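스케루라 작업실 노트
9월, 오전 9시 반부터
작성: 원격조작 담당

세스테소프(Cestesov) 과제, 데스크톱 분해 시연 계속. 어제 저녁에 리더 팔 쪽 영점을 다시 잡아 놓고 갔는데 아침에 켜 보니 손목 축이 또 조금 틀어져 있었다. 전원을 내릴 때 리더 팔을 거치대에 안 올리고 책상에 눕혀 두면 이렇게 되는 것 같다. 확인은 못 했다. 오늘부터는 무조건 거치대에 올리고 끈다.

순도프(Sundov) 조종 프로그램은 지난주 버전 그대로 쓴다. 새 버전에 떨림 보정이 들어갔다고 하는데, 데이터 중간에 보정 방식이 바뀌면 앞뒤를 같이 학습시키기가 곤란하다. 이번 묶음이 끝날 때까지는 올리지 말 것. 자동 업데이트는 꺼 두었다.

오늘 할 일은 메모리 모듈 뽑기와 CPU 집어 올리기. 케이스 옆판은 시연 범위에서 뺐다. 옆판까지 넣으면 한 번에 걸리는 시간이 너무 길어지고, 조종하는 사람이 뒤로 갈수록 지쳐서 정작 중요한 부분이 엉성해진다. 지난번 기록을 다시 돌려 보면 앞부분은 깨끗한데 보드에 손이 가는 시점부터 헤매는 게 많다. 그래서 열린 케이스를 눕혀 놓은 상태를 시작점으로 잡았다.

시작 자세도 바꿨다. 전에는 팔을 높이 접어 둔 자세에서 출발해서 케이스까지 내려오는 데만 한참이었다. 내려오는 구간은 사람마다 경로가 제각각이라 배울 것도 별로 없고, 나중에 정책을 돌려 보면 그 구간에서 괜히 흔들린다. 이제는 그리퍼가 보드 바로 위에 와 있는 자세에서 녹화를 시작한다. 거기까지는 미리 넣어 둔 동작으로 보낸다.
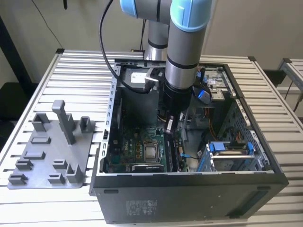

오전에 메모리부터 했다. 처음 몇 번은 걸쇠를 안 풀고 바로 잡아당겼다가 중단. 걸쇠 푸는 동작을 시연에 넣을지 말지로 이야기가 길어졌는데, 결국 넣기로 했다. 그리퍼 손가락 끝으로 걸쇠를 바깥쪽으로 민다. 잡는 동작이 아니고 미는 동작이라 손가락을 닫은 채로 해야 한다. 벌린 채로 밀면 반대쪽 손가락이 모듈 윗면을 긁는다. 조종하는 쪽에서는 이게 잘 안 느껴진다. 힘 되먹임이 약해서 긁히는 정도로는 리더 팔에 아무것도 안 온다.

걸쇠가 풀린 뒤에 모듈을 잡을 때는 가운데를 잡아야 한다. 한쪽 끝을 잡으면 반대쪽이 슬롯에 걸린 채로 비스듬히 들린다. 사람 손으로 할 때는 걸리면 저절로 흔들어서 빼는데, 원격으로는 그 흔드는 동작이 지나치게 커진다. 흔들어 뺀 시연은 성공이어도 따로 표시해 두었다. 학습에 넣을지는 나중에 결정.

배율 이야기. 리더 팔을 움직인 만큼 그대로 따라오게 해 두면 케이스 안에서는 너무 예민하다. 절반으로 줄이면 이번에는 리더 팔 쪽 작업 공간이 모자라서 중간에 클러치를 밟고 손을 다시 가져와야 한다. 클러치를 밟는 순간 팔이 멈추니까 기록에 정지 구간이 생긴다. 정지 구간이 많은 데이터로 학습하면 정책도 같은 데서 멈춘다. 이건 봄에 한 번 당했다. 그때는 컵 옮기기였고 로봇이 컵 위에서 그냥 서 있었다.

그래서 절충으로, 보드에서 먼 구간은 원래 배율, 가까운 구간은 줄인 배율로 자동 전환되게 했다. 전환 순간에 덜컥하는 느낌이 있어 조종하는 사람은 싫어하지만 기록된 궤적을 보면 튀는 데는 없다. 익숙해지면 괜찮을 것 같다.

오전 메모리 시연은 18회 시도, 그중 12회를 쓰기로 했다. 버린 것은 대부분 걸쇠에서 미끄러진 것이고, 하나는 내가 녹화 시작을 안 눌렀다. 녹화 중일 때 페달 옆 표시등이 켜지게 해 달라고 해야겠다. 화면 구석의 작은 점으로는 모른다. 조종할 때는 그쪽을 안 본다.

케이블 문제도 적어 둔다. 케이스 안에 전선이 그대로 있는 상태로 하고 있다. 다 걷어 내고 하면 훨씬 쉽겠지만, 실제로 들어오는 폐컴퓨터는 선이 정리돼 있을 리가 없다. 과제 취지가 그쪽이라 그냥 둔다. 대신 조종하는 사람이 선을 건드렸을 때 어떻게 하는지는 통일했다. 살짝 스치는 정도면 계속. 손가락 사이에 선이 끼면 벌리고, 곧게 위로 올라갔다가 다시 접근한다. 옆으로 빠져나오지 말 것. 옆으로 빼면 선이 같이 따라온다.

되돌아가는 동작이 들어간 시연도 버리지 않는다. 처음에는 깔끔한 것만 모으려고 했는데, 깔끔한 것만 배운 로봇은 한 번 어긋나면 돌아올 줄을 모른다. 일부러 실수하는 시연을 만들지는 말고, 자연스럽게 생긴 실수를 고친 것만 남긴다. 일부러 한 실수는 화면으로 봐도 티가 난다.

점심 먹고 고정판 작업. 출력한 회색 고정판은 부품과 공구를 잠깐 걸어 두는 자리인데, 눕혀서 쓸지 세워서 쓸지를 아직 못 정했다. 눕히면 손목이 아래를 보는 자세 그대로 접근하면 되니까 편하다. 세우면 손목을 꺾어야 하고, 리더 팔에서 그 꺾는 동작이 제일 어렵다. 대신 공구를 같은 방향으로 반복해서 집기에는 세우는 쪽이 낫다는 의견이 있다. 반반이다.

고정판에 접근하는 동작은 원격 조종 말고 직접 끌기로도 해 보았다. 팔을 중력 보상 상태로 두고 손목 근처를 잡아서 끌고 가는 방식. 장점은 분명하다. 홈 앞에서 각도를 맞추는 게 원격보다 훨씬 빠르다. 손으로 느껴지니까. 단점은 사람 손과 팔뚝이 카메라에 들어온다는 것. 손목 카메라에는 덜 들어오고 고정 카메라에는 거의 매번 들어온다. 그래서 직접 끌기로는 경로만 따고, 사람이 빠진 다음에 로봇이 그 경로를 재생하면서 영상을 새로 찍는다. 시간은 두 배 걸리는데 영상은 깨끗하다.

재생할 때 주의할 점. 사람이 끌었을 때와 물체 위치가 조금이라도 다르면 안 된다. 끄는 중에 고정판을 건드려 밀어 놓고 모르는 경우가 있다. 끌기 전과 재생 전에 손목 카메라 화면을 겹쳐서 비교하고, 어긋나면 고정판을 원위치시키고 다시. 바닥에 테이프로 자리를 표시해 두자는 말이 나왔는데, 테이프가 영상에 들어가면 로봇이 테이프를 보고 배울 수 있어서 보류했다.

손목 카메라만 보고 조종하는 것도 시도했다. 고정 카메라 화면을 끄고 해 보면 로봇이 실제로 얼마나 보고 하는지 감이 온다. 생각보다 답답하다. 특히 그리퍼가 물체에 가까워질수록 손가락에 가려서 안 보이는 부분이 많아진다. 알루미늄 프로파일이 배경에 오면 밝은 줄무늬가 생겨서 노출이 자꾸 흔들린다. 노출은 고정값으로 묶었다. 조금 어둡지만 그대로 간다.
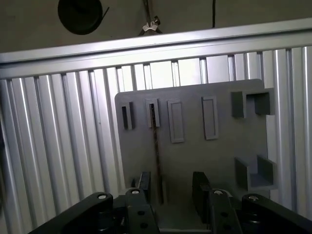 올베라(Olvera), 9월

오후 3시 넘어 정리. 오전 기록을 올베라 쪽 서버로 올리면서 이어서 쓴다.

업로드 전에 검사 스크립트를 돌렸더니 시간 도장이 밀린 기록이 2개 나왔다. 팔 관절값은 정상인데 손목 카메라 쪽만 늦다. USB 허브를 의심하고 카메라를 본체에 직접 꽂았더니 그 뒤로는 안 나왔다. 허브는 상자에 넣고 '쓰지 말 것'이라고 써 붙였다. 전에도 누가 이 허브를 치워 놓은 걸 내가 다시 꺼내 쓴 것 같다.

이번 묶음까지 합치면 과제 전체 시연 기록이 1,508개가 된다. 많아 보여도 초반 것은 그리퍼가 달랐고 카메라 위치도 달라서 그대로 섞기는 어렵다. 초반 것은 사전 학습용으로만 쓰고, 현재 구성으로 모은 것만 마지막 단계에 쓰자는 것이 지금 생각이다. 폴더 이름에 그리퍼 종류를 안 적어 둔 게 후회된다. 오늘부터는 적는다.

CPU 집어 올리기는 오후에 조금만 했다. 메모리보다 훨씬 까다롭다. 얇은 데다 옆에 방열판 쪽 부품이 있어서 손가락이 들어갈 공간이 좁다. 수직으로 내려가서 양옆을 잡는 방법을 기본으로 정했고, 모서리를 들어 올린 다음에 잡는 방법은 금지했다. 모서리를 들다가 소켓 핀 쪽으로 다시 떨어뜨린 적이 있다. 어차피 폐기할 보드라 큰일은 아니지만, 로봇이 그걸 배우면 곤란하다.

잡는 힘도 낮췄다. 조종 트리거를 끝까지 당겨도 정해 둔 값 이상으로는 안 올라간다. 사람은 불안하면 꽉 쥔다. 나도 기록을 보면 어려운 구간마다 트리거가 끝까지 가 있다. 상한을 걸어 놓으니 미끄러질 때도 있지만, 부품이 튕겨 나가는 일은 확실히 줄었다.

조종자별 차이. 같은 작업인데도 누구는 케이스 위로 크게 돌아서 들어가고 누구는 낮게 바로 들어간다. 둘 다 성공이라 누구 것이 틀렸다고 할 수가 없다. 섞어 놓으면 정책이 두 경로의 중간쯤으로 가려고 하고, 그 중간이 하필 케이스 테두리다. 낮은 경로는 당분간 쓰지 않기로 한다. 위로 들어가서 수직으로 내려간다. 답답해도 이렇게 통일.

녹화 끝나는 시점도 통일할 것. 부품을 내려놓고 바로 끊는 사람이 있고 팔을 뺀 다음에 끊는 사람이 있다. 내려놓고, 손가락 벌리고, 위로 올라와서 멈춘 다음에 끊는다. 벌리자마자 끊으면 로봇이 그 자리에서 다음에 뭘 해야 할지 모른다. 다시 잡는 경우도 있었다.

설명 문구는 시연마다 한 줄씩 붙인다. "메모리 걸쇠를 풀고 모듈을 뽑는다" 정도. 길게 쓰지 말고, 말투를 섞지 말고, '램'과 '메모리'를 섞어 쓰지 말 것. 오늘 것만 봐도 세 가지 표현이 섞여 있다. 저녁에 한꺼번에 고쳐 두겠다.

저녁에 짧게 학습만 걸어 놓고 갈 생각이다. 메모리 쪽만. 결과를 기대하는 건 아니고, 데이터가 제대로 읽히는지 확인하는 용도. 중간 배율 전환 구간에서 손실이 튀는지도 같이 본다.

남은 것
- 리더 팔 손목 축 영점, 끄기 전후 값 적어서 비교
- 녹화 표시등
- 고정판 눕힐지 세울지. 양쪽 다 조금씩 찍어 보고 정한다
- 흔들어 뺀 시연 처리
- 직접 끌기 재생 속도. 지금은 끌었던 속도 그대로인데 너무 느린 구간이 있다
- 페달 고무가 닳아서 발이 미끄러진다. 주문함

댓글

ㄴ 배율 전환 거리를 조금 더 멀리 잡으면 덜컥하는 느낌이 줄어듭니다. 저희 자리에서는 그렇게 쓰고 있어요.

ㄴ 클러치 정지 구간은 후처리로 잘라도 되지 않나요? 관절 속도가 0에 가까운 프레임만 빼는 스크립트가 공용 폴더에 있습니다.

ㄴ (작성자) 잘라 봤는데 걸쇠 앞에서 일부러 멈추고 각도를 보는 구간까지 같이 잘립니다. 클러치 신호를 따로 기록해서 그걸로 자르는 게 맞을 것 같습니다. 순도프 설정에 항목은 있는데 아직 안 켰습니다.

ㄴ 그 허브 제가 치웠던 겁니다.

ㄴ 고정판은 세우는 쪽에 한 표. 손목 꺾는 시연이 지금 데이터에 너무 적어요.

스케루라 작업실 | 문의: 작업실 내선 또는 공용 메일함 | © 스케루라 | 맨 위로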